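4.3 What people told us about running a home battery

Last updated: July

I should say up front that I came to this section expecting the money to be the main story. It's what I'd ask about first if I were buying one of these things. We had 200 households in the Parnevik pilot, all of them with a battery in the garage or the basement and no panels on the roof, and for most of them the monthly saving was a pretty dull topic by the second interview. They knew it was there, they could give me a ballpark, and then they wanted to talk about the app.

Some background, for anyone who skipped Section 2. Every home got the same size of battery and the same controller, built by Viminetti, which charges overnight on the cheap rate and covers the house through the expensive stretch from 4 p.m. to 9 p.m. The utility side was handled through Ternirmont, the local power co-op, which could also ask the batteries to push energy back to the grid on tight evenings. Households were paid for those evenings and could say no to any of them, right up to the moment the event started. The default was yes. I argued for the default to be no and lost that one, and I still go back and forth on it.

So, the app. People opened it a lot more than we'd planned for in the first few weeks, then hardly at all, and then a fair number of them came back to it in a way I didn't see coming. They'd worked out that the home screen showed what the house was drawing right now, and they were using it to hunt for things. One woman found an old chest freezer that was running all day long. Another household used it to settle an argument over whether the dehumidifier or the gaming computer was the bigger hog (the dehumidifier, by a mile). None of this was in our study plan. The app's designers had put that number on the home screen as a bit of decoration, more or less, and it ended up being the thing people mentioned most.

The grid events were a different matter. We ran them on weekday evenings only, and the alert went out at noon. In the interviews people split into two rough camps, and I want to be careful here because the line between them is fuzzy. One camp liked the events. They talked about helping out, or about getting paid for doing nothing, and often both in the same breath. The other camp put up with them and worried about being left with an empty battery if the power went out. That worry makes sense! The controller always held back a reserve, and the reserve was explained in the welcome letter, but the letter ran to four pages and I don't think many people got to the end of it. I wrote a good part of that letter, so this one is on me.

We changed the wording of the alert halfway through. The old version said how much energy would be sent out. The new version said how much would stay in the battery, in hours of normal use for that home, with the amount going out listed underneath. Opt-outs dropped after that. I'd love to pin the whole drop on the wording, but the weather turned milder in the same month and the events got shorter, so I can't pull those apart with the data we have. What I can say is that the phone calls changed. Before the switch, the help line was getting the same question over and over, some version of "will I have anything left tonight?" After it, callers mostly asked about billing.

Billing was a mess for a while. The credit for each event showed up one cycle late, on a line labeled "adj. other," and people who did notice it figured it was a mistake. A few called to report that they'd been overpaid, which was sweet of them. Ternirmont fixed the label once we passed this along, though the delay stayed, as it comes from how the meter reads are settled.

Renters deserve a paragraph of their own. We had hoped to sign up more of them, and we sent 1,000 letters to rental addresses at the start. The replies were friendly and mostly came down to the same problem: the battery gets bolted to a wall that belongs to somebody else. Where the owner was willing, the install went as smoothly as any other. Where the owner didn't answer, that was usually the end of it. The Fonseca building was the exception, with one shared battery in the basement serving all of the apartments, and the people there had the fewest complaints of anyone. They also had the least to do. There was no alert and no opt-out button, and the saving was just taken off the common charges. I don't know what to make of that. It could mean shared batteries are the way to go, or it could mean people don't complain about things they never have to look at.

A quick word on noise - it came up more than I'd have guessed. The fan in the unit kicks in when it's charging hard, and charging hard happens at night. In a garage it doesn't matter. In a basement under a bedroom it does, and we had several families ask to have the charging slowed down. The controller can do that, and slower charging still fills the battery before morning in nearly every case, so in a second round I'd just make it the standard setting for basement installs.

Most interviews were done in person and most of them at the kitchen table, with the app open on somebody's phone. I coded the transcripts twice, a few weeks apart, and where my two passes didn't agree I went back to the recording. There's an obvious weak spot in one person doing all of the coding, and I'd ask readers to keep it in mind. The code list is in the appendix, along with the interview guide and both versions of the alert. 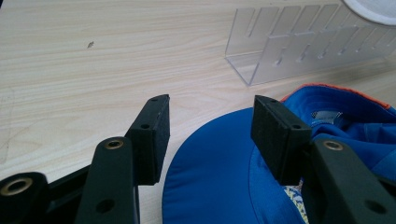
Figure 7. Light-colored wooden tabletop with a soft grain.

4.4 What the meters showed

The interviews are one half of the picture. The other half is the interval data, which covers every home from the first night of charging through the final event.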